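„Die Zahl im Prospekt interessiert mich nicht"

Ditte Hallgrímsson testet Greifer, bevor andere sie kaufen. Von den meisten rät sie ab.

Als wir um kurz nach acht bei ihr ankommen, hat sie schon den zweiten Kaffee vor sich und den ersten Vertreter am Telefon. Sie legt schnell auf. „Er wollte wissen, ob wir fertig sind. Wir sind nie fertig, wir hören irgendwann auf."

Seit April vergleicht Hallgrímsson drei Greifer für einen Hersteller von belegten Broten, der seine Linie teilweise automatisieren will. Im Rennen sind ein Zweifinger-Parallelgreifer von Duretti, ein weicher Greifer von Skarex mit Silikonfingern und ein Nadelgreifer von Lodhi. Alle drei hängen nacheinander am selben Arm, gesteuert wird mit einem Controller von Briken. Wer den Auftrag gegeben hat, sagt sie nicht. Wer ihn bezahlt, auch nicht, „aber von den dreien ist es keiner, sonst säße ich nicht hier".

Auf die Frage nach dem Favoriten winkt sie ab. Skarex werbe mit einer Erfolgsquote von 98 Prozent bei weichen Lebensmitteln. „Dann frage ich: welche Lebensmittel, wie hingelegt, von wem? Wenn ich eine Scheibe flach auf einen Teller lege, genau in die Mitte, dann schafft das auch eine Küchenzange."

Ihre eigene Reihe umfasst bisher 980 Griffe, verteilt auf Brot, Schinken, Salat und Käse. Trainiert und eingerichtet wird mit Nachbildungen aus dem Spielzeughandel. Das hat ihr Kritik eingebracht, auch im eigenen Haus.

„Ist ja auch richtig, die Kritik", sagt sie. „Plastikschinken klebt nicht. Plastiksalat welkt nicht und reißt nicht ein. Was ich damit prüfe, ist Geometrie: Kommt der Finger zwischen Scheibe und Behälterwand? Findet die Kamera die Kante? Mehr sagt das nicht aus, und wer mehr daraus liest, will etwas verkaufen." 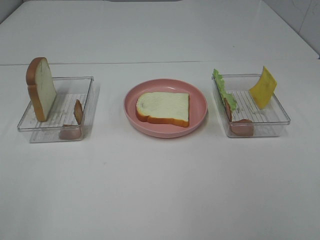 Die Behälter seien ohnehin das größere Problem, meint Hallgrímsson. Durchsichtiger Kunststoff bringe die Tiefenkamera durcheinander, mal sehe sie den Rand, mal den Tisch dahinter. Mit dem Duretti fuhr der Arm deshalb in einer Serie 22 Mal auf den Behälterrand auf. Duretti habe das der Kamera zugeschoben, der Kameralieferant der Software, und Briken habe ein Update geschickt. „Danach waren es andere Fehler."

Und der Nadelgreifer? Der halte Brot hervorragend, räumt sie ein. Beim Käse hinterlasse er Löcher, und die Reinigung sei eine Geschichte für sich. Lodhi gebe dafür 2 Minuten an. Sie hat es mit einem Kollegen nachgemacht, nach Anleitung, mit allen Dichtungen. „Da waren wir gerade beim Aufschrauben."

Am besten schnitt in der Geometrieprüfung der weiche Greifer ab, solange die Teile aufrecht standen. Lag eine Scheibe flach auf, sank seine Quote auf 69 Prozent. Im Datenblatt steht davon nichts. Hallgrímsson hat beim Hersteller nachgefragt und zur Antwort bekommen, flach liegende Ware sei „kein typischer Anwendungsfall". Sie lacht kurz. „Bei Sandwiches!"

Ob sie dem Auftraggeber zum Kauf raten wird, lässt sie offen. Zuerst kommen die Versuche mit echter Ware, gekühlt und über eine volle Schicht. Danach will sie dieselbe Reihe noch einmal von Leuten fahren lassen, die den Aufbau nicht kennen. Bei einem früheren Projekt sei ihr ein Ergebnis zusammengefallen, sobald jemand anderes die Teile hinlegte. Sie hatte, ohne es zu merken, immer gleich hingelegt.

„Die Zahl im Prospekt interessiert mich nicht", sagt sie noch, während sie wieder nach dem Telefon greift. „Meine eigene im Moment auch nur halb."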